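Tostau Table, Second Look
29/05/2024

The Tostau has been in the back room at Winder since March, and I'm still not sold. The brochure makes a lot of the "calm white surface". I have used it for over 180 hours and would call it a white table. The price was 588, before delivery, and delivery took 6 weeks. 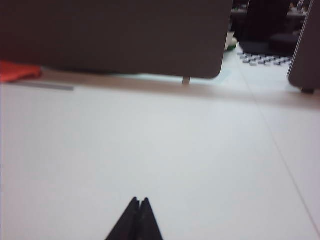 White top with a faint seam on the right, dark upright panel at the back, a bit of red-orange cloth at far left.

The seam is my main complaint. It is thin, I'll give them that, but the Rustad we had before cost less and didn't have one. Bosavard says a seam like this is normal on their tops – maybe so, but I couldn't find it mentioned on the product page.

The panel is supposed to help you concentrate. I have my doubts. The rounded corner is nice enough. More pictures once I've tried the table in the front room.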